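Warum hat die Wasserflasche Rillen?

Hallo, ich bin's wieder, eure Elspeth! Am Montag hat mich ein Mädchen aus der Jirlow-Schule gefragt, warum Plastikflaschen eigentlich nicht glatt sind. Gute Frage! Ich hatte gerade Durst und eine Flasche war auch da, also habe ich gleich mal genauer hingeschaut (und mit dem Finger drübergestrichen, das kitzelt ein bisschen).

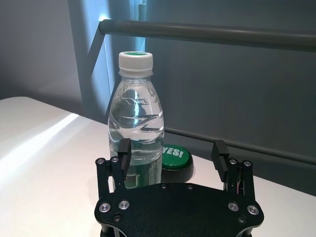
Nimm mal ein Blatt Papier und stell es hochkant auf den Tisch. Es kippt um, klar. Jetzt falte es im Zickzack wie eine Ziehharmonika und versuch es noch mal. Es steht! Mit den Rillen in der Flasche geht das ganz ähnlich: Dünnes Plastik wird durch Wellen und Kanten viel steifer. In so eine Flasche passen zum Beispiel 500 Milliliter, und die drücken von innen ganz schön gegen die Wand.

Und dann die Lichtflecken! Wasser und gewelltes Plastik biegen das Licht, mal hierhin, mal dorthin. Alles, was dahinter steht, sieht deshalb krumm und verschwommen aus.
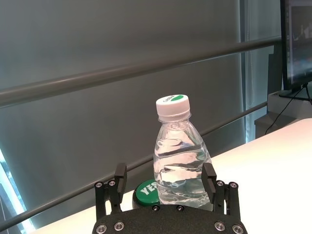 Der Deckel hat auch Rillen, aber ganz feine. Die sind für deine Finger da, damit du beim Aufdrehen nicht abrutschst. Probier das mal mit eingeseiften Händen an einem glatten Marmeladenglas, puh!

Jetzt bist du dran: Stell eine durchsichtige Flasche mit Wasser ans Fenster und leg ein weißes Blatt darunter. Siehst du helle Kringel? Dreh die Flasche langsam und schau, wohin sie wandern.

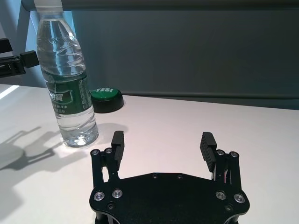 Elspeth Swanson

Mal die Kringel mit Bleistift nach, am besten einmal morgens und einmal am Nachmittag. Eure Bilder könnt ihr im Kinderlabor Hillow abgeben, ich hänge sie dort im Mai alle auf!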